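# Licht und Leitung: Funktionsräume in umgebauten Hallen

Wer einen Gewerberaum übernimmt, prüft zuerst Boden, Fenster und Heizung. Die Decke kommt meist zuletzt an die Reihe, obwohl sie über die Arbeitsbedingungen im Raum wesentlich mitentscheidet. Die Planungsgesellschaft Likitz hat in den vergangenen Jahren mehrere Bestandsbauten zu Werk- und Übungsräumen umgerüstet und empfiehlt, die Beleuchtung vor der Möblierung festzulegen.

Maßgeblich ist dabei die Richtung der Deckenverkleidung. Verlaufen Paneele oder Lamellen in der Längsachse, so lassen sich rechteckige Leuchten in derselben Linie hintereinander anordnen. Der Raum wirkt geordnet, und spätere Ergänzungen fügen sich ohne größeren Eingriff ein. Eine helle Verkleidung wirft zudem einen Teil des Lichts zurück, was vor allem in Räumen mit wenigen Fenstern von Vorteil ist.

Abgesenkte Deckenbereiche, wie sie über Eingängen und Nebenzonen häufig vorkommen, verlangen eine eigene Lösung. Bewährt haben sich dort runde Einbauleuchten. Sie benötigen wenig Aufbauhöhe und können getrennt geschaltet werden.

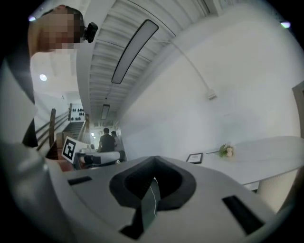

## Kabel auf der Wand

Im Bestand ist eine Verlegung unter Putz nicht immer wirtschaftlich. Ein dünnes weißes Kabel, das von der Decke zu einer kleinen Dose auf halber Wandhöhe führt, fällt auf einer weißen Fläche kaum auf. Fachbetriebe bevorzugen den senkrechten Verlauf; die schräge Führung spart Material, erschwert jedoch die Orientierung, sobald Regale oder Tafeln angebracht werden sollen. Likitz hält deshalb jeden Leitungsweg in einem Wandplan fest, der im Raum verbleibt.

Im Umbauprojekt Mollamwood wurden auf diese Weise 7 Räume ausgestattet. Die Wände blieben weiß, für Türen und Zargen sah die Planung einen graubeigen Ton vor. Ein Anstrich in derselben Farbe wie das Kabel genügte in den meisten Fällen, auf Kanäle wurde verzichtet.

## Pflege und Wartung

Abdeckungen aus hellem Streumaterial sollten zwei Mal im Jahr abgenommen und feucht gereinigt werden. Für die Lamellen der Decke reicht ein weicher Besen. Bei Leuchten, die nachträglich versetzt werden, ist ein Abstand von 50 Zentimetern zur Wand einzuhalten, sofern der Plan nichts anderes bestimmt. Die Hausverwaltung Hosley führt hierüber ein Wartungsbuch und lässt die Befestigungen jeweils im Mai kontrollieren.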